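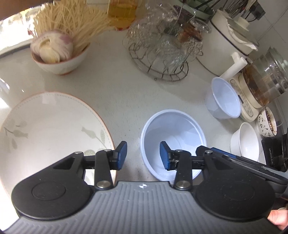 Samer Matar escreveu-me que 201 exemplos na mesma cozinha ensinam menos que 17 em cozinhas diferentes, e que eu devia parar de repetir a minha bancada. Li a mensagem duas vezes. Acho que ele tem razão numa parte, mas não em tudo.

O meu projeto chama-se Dundimwood e é pequeno. Eu seguro a garra com a mão, aproximo os dedos de uma tigela, fecho, levanto, pouso noutro lugar e abro. Cada repetição é um exemplo para o modelo. No fim da semana passada eu tinha 2992 gravações e, depois de rever tudo com paciência, ficaram 2959. As outras apaguei, quase sempre por eu ter movido a mão depressa demais no momento de fechar.

Sobre as cozinhas, estou de acordo: o modelo precisa de ver outras luzes e outras bancadas. Já pedi a dois vizinhos para me emprestarem as deles em maio. Mas também quero que ele conheça bem uma bancada cheia, com alho, massa seca, copos a escorrer e a panela do arroz ao fundo. No princípio eu arrumava tudo antes de gravar. O modelo aprendeu a pegar na tigela sozinha e, quando havia um prato ao lado, ia sempre para o prato.

O plástico branco é o que me dá mais trabalho. A borda é fina e eu tenho de entrar com os dedos devagar, quase direitos, antes de apertar. Ainda não decidi se devo gravar também as tentativas falhadas, com uma etiqueta própria. O Samer diz que sim. Eu tenho medo de confundir o treino, por isso vou experimentar primeiro com uma pasta separada e escrevo aqui o resultado, mesmo se for mau.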